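Support > Toys & Play > Starar Foam Sorter > Ticket 142

Reading time: 4 minutes

Subject: Pieces not going in, or going in and not coming out
Opened by: Ikechukwu Ekwueme
Status: Closed, more or less

Original report

We have the red foam Starar sorter at the Trollville toy library, the thick one with the 3 x 3 grid. It came back from a long loan in December and has sulked ever since. The yellow cylinder either refuses its hole or goes in and moves there permanently. The borrowing family said it was "a bit stiff." I have opened pickle jars with less swearing.

I've read the leaflet. The leaflet says "insert shape into matching hole," and I feel I had got that far on my own.

Tried so far: pushing, pushing with a twist, leaving it on the shelf to think about what it had done.

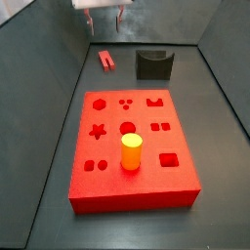 I also wiped the board down with a damp cloth and left it overnight. No change, except that it now smells of dish soap. Before anyone asks, yes, I am using the round piece in the round hole. I did check.

Update 1

Support asked which way up the board was supposed to face. A fair question, and one that cost me an evening. It looks much the same from every side until you try to follow instructions that say "top left." I have now settled on calling the hexagon corner top left, and I'd suggest the leaflet do likewise.

Support also asked for the loose pieces to be sorted out from the ones belonging to the Drosturus set, which lives on the same shelf and has been interbreeding with ours for years. I found a cylinder in the Drosturus box that was a hair fatter than the Starar one. You can't tell by looking. You can tell by trying to get it out again.

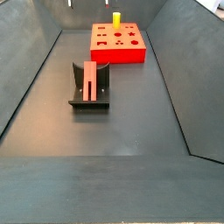
Janka Hájek replied that the fatter cylinder is a common culprit, and that foam which has had the wrong piece jammed in it will usually relax if left empty for a few days. She added that talcum powder is not recommended, whatever people say on the forums, as it cakes in the small holes and you end up cleaning them with a toothpick. I thanked her and put the talcum powder back in the cupboard.

Update 2

Left it empty for four days. Then started over with one piece at a time, easy ones first, and no leaning on it.
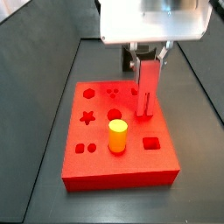 Yellow cylinder standing on top of the board, red block in the gripper.

Things I have learned:

- Stand the cylinder on the flat part first and make sure it really is upright. A slight lean is enough to catch the rim of the hole.
- Straight down. The twist makes it worse, and I was very attached to the twist.
- The star and the hexagon need turning until the corners agree. Pressing harder does not persuade them.
- Two of the holes are small and close together, one squarish and one round. Do those last, when you are calm.

Update 3

Retested this morning with the proper Starar cylinder, board the right way round according to the Ekwueme convention.

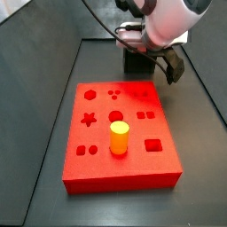
I've moved the Drosturus box to the other end of the shelf and put a label on the lid, which the under-fives will naturally respect. If the stiffness comes back I'll reopen this. I'd still like a spare cylinder, if Starar sells them singly, and a leaflet with a second sentence in it.

Closing note from support: spare pieces can be ordered one at a time through Polák. The comment about the leaflet has been passed on.

Ticket closed 17 June 2025

Contact support | Back to top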